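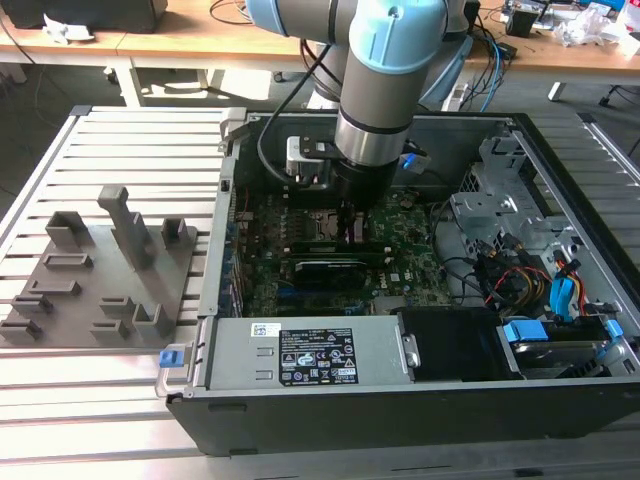 Desktop tower laid on its side with the side panel removed, Dell motherboard in place.

Desktop computer disassembly is the taking apart of a desktop computer into its main parts, either for repair and upgrade or so that the parts can be reused or recycled. In most towers the work is done with the case on its side, so that the motherboard faces upwards and the expansion cards, power supply and drive cage can all be reached from above.

Order of work
The mains lead is unplugged first and the side panel taken off. Cables are then released from the board, usually by pressing a small catch on the plug. Expansion cards come out next. A graphics card is commonly held by a bracket at the rear of the case and by a catch at the end of its slot, and both must be opened before the card is lifted. Longer cards may hide the memory slots or the drive connectors, and some manuals place them before the cables for that reason.

The power supply is removed as a single unit. It should not be opened, as its capacitors can hold a dangerous charge after the mains lead has been disconnected. In business towers the power supply and drive cage are often fixed with latches or tabs, while home-built machines tend to use screws throughout.

The Handow scheme, a set of bench notes first issued in Breltstead, divides the work into 5 stages: covers, cables, cards, power and drives, and board. The notes were last revised on 2024-06-04 and contain 29 numbered steps. An earlier version, known as the Lammers sheet, treated the processor and memory as part of the board stage. The Handow notes allow them to be taken out at any point once the cards are clear.

Bench layout
Small tools and parts are kept in holders close to the work.
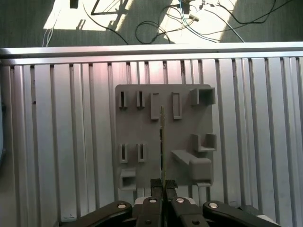

Upright panels save bench space and keep narrow items from rolling away. Slots suit flat or thin tools, open sleeves take anything with a square body, and a cradle with raised sides will hold a handle. Printed plastic panels can be made to fit a particular set of tools. Magnetic strips are cheaper, but are generally kept away from hard drives. Screws are sorted by length into trays, and case screws are kept apart from drive screws, which often have a finer thread.

Processor and memory
Memory modules are released by a latch at one or both ends of the slot and pulled straight out. Many desktop boards have two or four slots. Boards made for workstations may have more, placed in banks on either side of the processor.

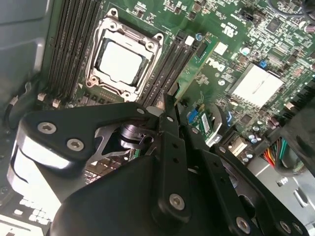 CPU socket with metal retention frame, between two banks of memory slots.

The processor lies under a heatsink, which is unscrewed a little at each corner in turn. Old thermal paste can make the two stick together, and a slight twist is safer than a straight pull. With the heatsink off, the retention frame is opened and the processor lifted by its edges. On sockets with spring contacts, a plastic cover is fitted afterwards to protect the pins.

Static electricity can damage any of these parts. A wrist strap is the usual precaution, and loose boards are stored in antistatic bags.

See also
Handow scheme
Lammers sheet
Rastov tray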